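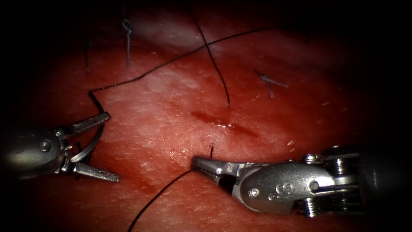
Two instruments over the pad, jaws open on the left one.

Kerkard Printmakers Board > Shows and Residencies
Thread: Prenico group show, is the hanging fee worth it?

inkandbramble
Hello all, and happy winter to those of you already scraping ice off the press room steps. I got into the Prenico members' show with three linocuts (thrilled!) and then the paperwork came and there's a hanging fee of $193 on top of the commission. I've only ever shown in cafes and one library, so I have no idea if that's normal. Has anybody here done it, and did you sell enough to come out ahead?

Cempaka Saragih
Congratulations first of all, three pieces is lovely for a first try. I showed there in July and sold one framed woodcut for $900, so for me the fee was fine – but I'd have been grumpy if I'd sold nothing. They do light the work beautifully and they feed you at the opening. 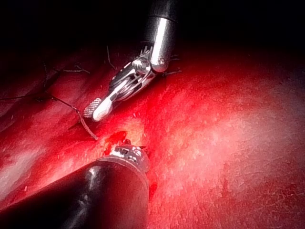
baren_and_brush
I'm going to be the sour one. Artists shouldn't pay to hang, full stop. The gallery at Ersoy takes its commission and that's the end of it, and they work harder for you for that very reason. Also check how they want things framed before you say yes, because my framing bill was $453 last time. I do miss seeing the fine marks up close, the way you can make out the tiny teeth along the metal wrist in that shot, and glazing kills all that on a print. Ask if you can pin them unframed.

inkandbramble
Oh, I hadn't even thought about framing. The form says "ready to hang" and I sort of skated past it. Mine are on thin Japanese paper so pinning scares me a little.

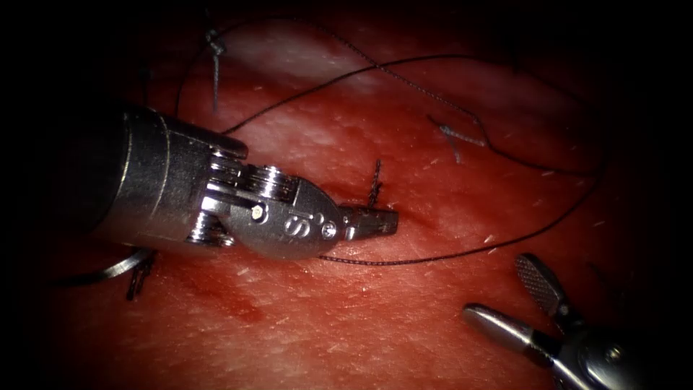
Ertuğrul Çetinkaya: magnets, my friend, small flat ones with a steel strip behind the paper, and no holes in anything. I have to disagree about Ersoy, though. It took them ages to send my check, and I'd sooner pay up front and know where I stand.

baren_and_brush
Fair enough on the check, they were slow with mine too. I still say it's the principle.

Cempaka Saragih
Sellier has ready-made frames that fit standard sheets if you don't mind plain black. Bring a print with you, the sizes on the labels run generous.

inkandbramble
Thank you all so much, I've read this through twice with a cup of tea. I think I'll say yes to the show, frame one and ask about magnets for the other two – and if they say no to the magnets I'll be back here asking about mat board, so consider yourselves warned! 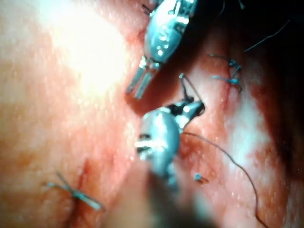 Both grippers and the dark suture lengths, upper jaws open.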